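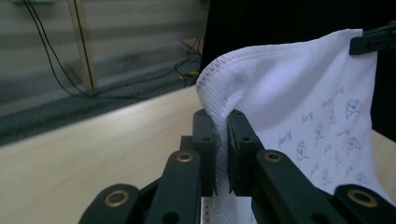
Linens and Laundry: Your Questions

Are towels included in the rent?
Yes. Each guest at Rusten gets one bath towel and one hand towel. Some are plain, some have cartoons on them, and requests for a particular cartoon are not taken.

How often are they changed?
Every Thursday, if you leave the old ones in the hallway by 10 a.m. Towels left on the bathroom floor are assumed to be part of the decor.

Can I take one to the lake?
Please don't. Lake towels are in the cupboard under the stairs at Stundis, the smaller building. They are thin, they are ugly, and they have survived 17 summers of sunscreen.

Is there a washing machine?
There are two, both at Stundis. The code for the laundry room is 2176. The left machine takes 70 minutes whatever you ask of it. The right one is quicker but walks a little during the spin, so keep the door to the hall shut.

Which detergent should I use?
Whatever you like, as long as it isn't dish soap. We have tried dish soap, by way of a guest, and the floor was very clean afterward.

Can I hang things over the balcony rail?
On the lake side, yes. The road side belongs to the view of Mrs. Masilela across the way, who has opinions and our phone number.

What if I stain something?
Tell us the same day. Red wine usually comes out. Hair dye doesn't, and we charge $18 a towel for that – more for the bath mat, which came all the way from Diltport.

I left my own towel behind. Will you mail it?
Write to Unathi Rampersad at the front desk and describe it. "Blue" is not enough. We keep lost items until the end of January, and you pay the postage.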